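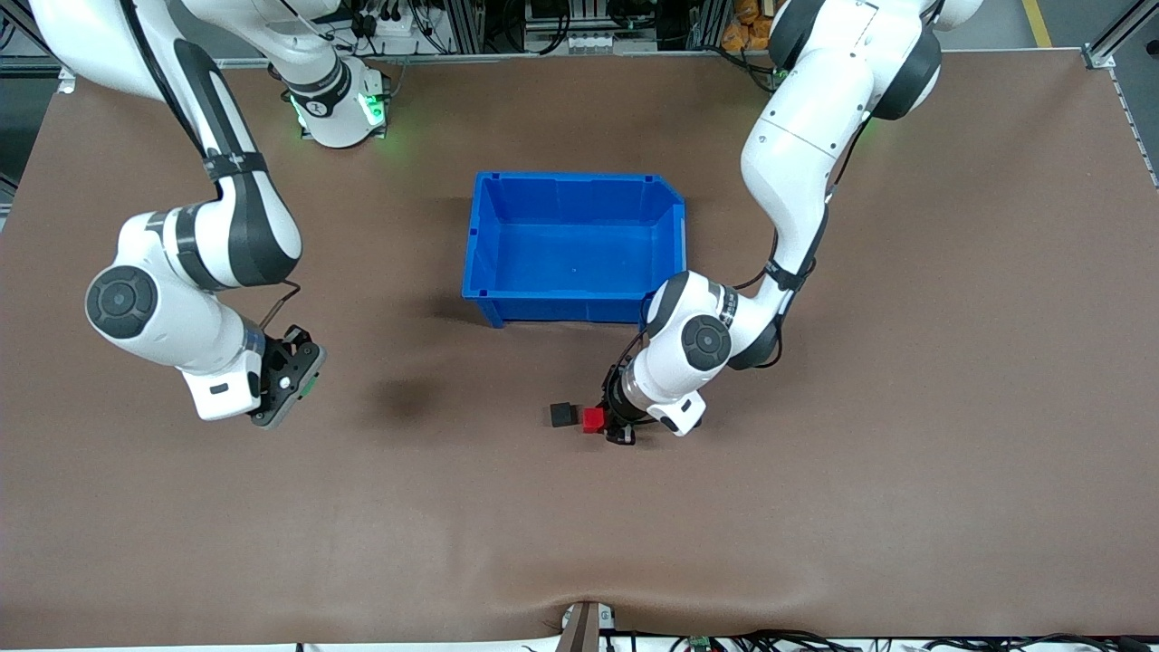
Session 2: Term dates, closures and other pages people need in a hurry

Handout for school web editors. Tutor: Hrvoje Spahić

Last session's homework was to find your own school's term dates on a phone, using one thumb. The record was 88 seconds, held by someone who built the site.

Parents visit the dates page while booking a dentist or arguing with a grandparent. They want a date. They will put up with a crest, but keep it small.

What goes on the page
Start and finish of each term, half terms, training days, and the time school closes on the last day. If it closes at 1.30pm, say 1.30pm. "Early finish" has left many a child on a wall.

What doesn't
The PDF. I know the office likes the PDF. Paiva Primary had it as a scan, sideways, and it was still being replaced each September by another scan, also sideways. Type the dates in as text and offer the PDF underneath for people with fridges.

Closures
Write your snow notice now, while it's warm and you can spell. Leave gaps for the date and the reason. Keep it under 66 words and put the decision first - the head's thoughts on the gritting lorry can follow. Agree which two people can publish it at 6am, and check that both know the password.

Old notices
Take them down. Istska College told visitors it was shut by flooding for up to 500 days, through one very dry summer.
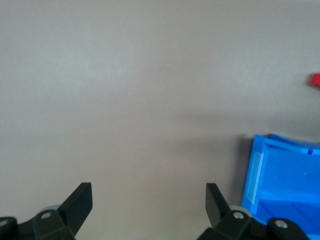

Should the dates page have its own link in the main menu?

Put it there, and call it "Term dates". Clestis Academy filed theirs under "Our Journey" and the phone rang all autumn.

For next time: bring one page from your site that you would rather not show anyone.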